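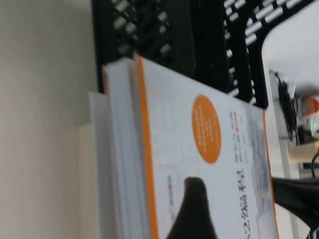

Buying a robot is a bit like buying a pet. The price on the label is only the start. A pet needs food, a bed and visits to the vet, and a robot needs a table to stand on, cables, spare parts and a person who knows how to look after it. It also needs a hand that suits the job. A white paperback with an orange edge, lying tilted by a black plastic basket full of holes, is an everyday thing to you. For a black robot finger reaching in from the side, it is a puzzle, and somebody has to plan and pay for the answer.

In these pages we will plan a book-sorting robot for a library we shall call Cakau Library. You can follow the same steps for a robot that packs apples or puts away pencils.

Step one: write down the job

Before looking at any robots, write down the job in one or two sentences. Ours says: "Pick up returned books one at a time and put each one in the right basket."

Then add the awkward bits. Books are not all the same. Some are thick and some are thin. A hardback keeps its shape when you lift it by a corner, but a paperback can bend or flop open. Books are not all in English either, and some covers have their titles running down instead of across. If the robot is going to read covers, it must manage all of these. If it is only going to read a barcode, the covers matter much less, and the computer program may be simpler and cheaper.

You also need to write down how many. Cakau Library gets 200 books back on a busy day. That number helps us choose. A very fast robot costs more, and we may not need one if it can carry on working slowly after the doors close.

Step two: list the parts

When people say "a robot", they often mean several things that are bought separately. Our list looks like this.

The arm. It reaches and turns, and it usually costs the most. Arms are sold by how far they can stretch and how much weight they can lift. Remember that the gripper on the end has weight too, so the arm has to lift the gripper and the book together.

The gripper. It is the hand. Some have fingers that squeeze, and some have suction cups that stick on by pulling air in. Suction can be good on a smooth, shiny cover. It may not hold a cover made of cloth. On a paperback, it might lift the cover and leave the pages behind.

The camera. A small one can be fixed near the gripper so that it moves about with the hand. Another can be fixed above the table so that it always sees the same place. Plenty of robots use both.

The computer and program. Pictures from the camera have to be turned into decisions, such as "close the fingers now".

The bits and pieces. Baskets, a table, lamps, cables, bolts and a safety fence or a sensor that stops the arm if a person comes near. These are easy to forget. Cables need a tidy place to go, well away from the arm, or it could catch on them.

Step three: share out the money

A budget is a plan for spending money before you spend it. To make the sums easy, pretend we have 100 gold coins and no way of getting any more.

We look at an arm called the Skokora. It is the right size and can lift our heaviest book. We also look at a gripper called the Lirnora, with two fingers and soft pads. The seller wants 28 coins for the gripper, which seems a lot for something so much smaller than the arm. But the gripper is the part that touches the books. A cheap one that tears covers would cost us more in the end.

When we have paid for the arm, the gripper, the camera and the computer, we must stop and look at what is left. We will need some coins for the bits and pieces and some for training the staff. We also keep 5 coins that we promise not to touch. Grown-ups call this money a contingency, which is a long word for "just in case". Perhaps a part will arrive broken, or the table will be too low.

If the sums go over 100, we have to choose. We could buy a slower arm. We could leave out the second camera and add it next year. We should not leave out the safety sensor, so that one goes at the top of the list and stays there.

Step four: try before you buy

Many sellers will let you test a robot, or will test it for you. It is best to send them your own books. A seller's test might use neat blocks that are all one size, and a robot that can pick up blocks may still be hopeless with books.

For our test we choose books that look difficult. We want thin ones, floppy ones, and ones with dark covers as well as light ones. We also put some at odd angles and let them overlap. A camera needs to find the edge of each book before the gripper can hold it, and that is harder when white pages are next to other white pages.

Blur is something else to check. If a camera moves while it takes a picture, the print can smear into grey lines, just as it does when you wave your own camera. The robot can wait a moment before taking its picture, but each wait adds a little time. With 200 books, those little waits add up. A brighter lamp can help as well – and a lamp is one of the cheaper things on our list.

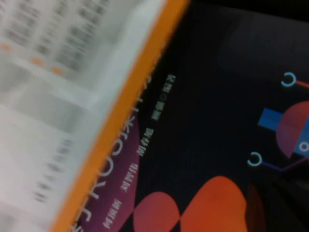
Teodor Kristiansen wrote to us after reading the first part of this explainer. He thinks we should have put aside more than 5 coins for "just in case". At his library the arm came on time but the baskets were the wrong depth, and then the plug sockets had to be moved to the other side of the room. "We had planned for the robot and forgotten to plan for the room," he wrote. His advice is to draw the room on squared paper, with the doors and sockets marked, before asking for any prices.

We think that is good advice, and we have added it to our own plan. You can try it at home. Draw your bedroom on squared paper and work out where a robot arm would stand. Leave space for it to swing all the way round without hitting the wall, and leave space for you to walk past.

Step five: plan for the years after

A robot may work for a long time if it is cared for. The soft pads on the gripper will wear thin, like the soles of your shoes. Somebody should clean the camera, check the bolts and tell the program when new kinds of book arrive. All of that takes time, and time at work costs money.

So the last part of our plan is a page headed "Every year". It says how many sets of pads to buy, who will do the cleaning and who to telephone when the arm stops. We also asked a repair firm, Engström, how long a visit would take to arrange. If the answer is a long time, it may be worth keeping a spare part in a cupboard.

The library should think about the people too. Someone who used to sort returns may have more time to help readers find books, but they will also need to learn how to start the robot, stop it and clear up when it drops something. Learning days go in the budget along with everything else.

Sometimes, when all the pages are filled in, the best choice is to wait. If a library gets only a few books back each day, a person with a trolley can do the job easily, and the coins could be spent on more books. Working that out is a proper use of a plan.

Words to know

Budget: a plan for how money will be spent.
Contingency: money kept back in case something goes wrong.
Gripper: the part of a robot that holds things.
Maintenance: cleaning, checking and mending.
Quote: a seller's written price for a job or a thing. It is sensible to ask for more than one.

Something to try

Choose a small job at school, such as putting pencils away. Write the job in one sentence, list the parts a robot would need, and share out 100 coins between them. Swap plans with a friend and see what each of you forgot.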